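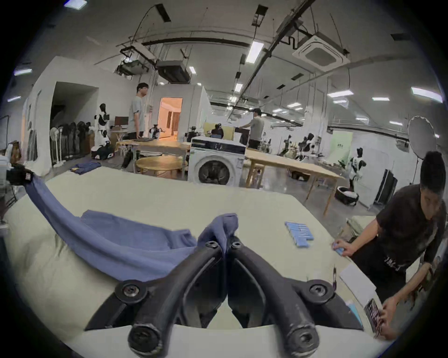 Demonstration operators, garment handling (part-time, fixed term)
Telance, Jatville site
Positions open: 3
Reports to: Imani Muriithi, data collection lead

Telance trains manipulation policies for domestic robots. The current work package, Trnka, covers soft items: picking a garment up from a flat surface, spreading it, folding it and moving it to a second location. The policy is trained on recordings of people doing these tasks with a hand-held two-finger gripper. We need three operators to make those recordings from June until the end of the package.

What the work consists of

Each operator works at a table with one gripper and a set of garments. A task card gives the start state, the goal state and the permitted grasps. The operator carries out the task with the gripper, resets the cloth and repeats. One completed task is one episode. Most episodes on the present cards last under 60 seconds.

The first release of the Trnka set holds 1253 accepted episodes. It is weak on crumpled start states and on grasps taken from a raised fold, and most of the new cards deal with these two cases.

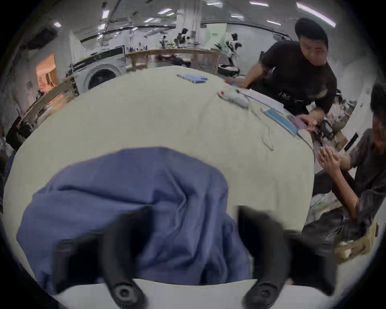

Gripper work on a crumpled blue cloth at one of the recording tables.

Tables are not cleared to a bare surface before recording. Small everyday objects stay on them and colleagues may be working alongside, as the trained policy has to cope with both. Operators should expect a shared workshop with conversation, other equipment and people passing.

Duties

Record episodes according to the task card and reset the cloth between them.
Mark failed grasps, dropped cloth and incorrect start states in the session log.
Check gripper finger alignment and screw tightness at the start of each shift.
Run the calibration sequence after every battery change.
Review a sample of your own episodes with Krešimir Nikolovski on Friday afternoons.
Report cards that are ambiguous or cannot be completed as written.

Failed episodes are kept and labelled. Operators are not paid by episode and there is no bonus for volume. A slow, clean grasp is worth more to us than a quick one that shifts the cloth on contact.

Requirements

Able to stand at a table for blocks of up to 60 minutes, with a break after each block.
Steady use of one hand for gripping. Left-handed and right-handed applicants are both wanted – the present set is mostly right-handed.
Able to follow written instructions in English exactly, including where another method seems quicker.
Basic computer use: naming sessions, filling in the log, copying files to the server.

Experience in laundry, tailoring, retail folding or theatre wardrobe is useful. A background in robotics is not required. Training takes three shifts and is paid at the full rate.

Hours and pay

Shifts are four hours, mornings or afternoons, up to five per week. Pay is hourly, on Telance scale point 8, with travel within Jatville refunded on production of a ticket. Contracts are issued by our staffing partner, Flaltance.

Recordings and consent

The gripper camera has a wide field of view and will record hands, clothing and at times the faces of people nearby. All operators sign a recording consent form before the first shift. Faces are blurred before any data leaves the site. Please do not wear rings or loose sleeves during sessions.

How to apply

Send a CV and a short note stating your available shifts and your preferred hand to Paula Bălan at the Jatville office. No covering letter is needed. Shortlisted applicants will be invited to a practical trial with the gripper, run by Aurel Nedelcu, consisting of 8 episodes on two task cards. The trial is paid. Trial recordings are deleted unless the applicant is taken on and agrees to their use.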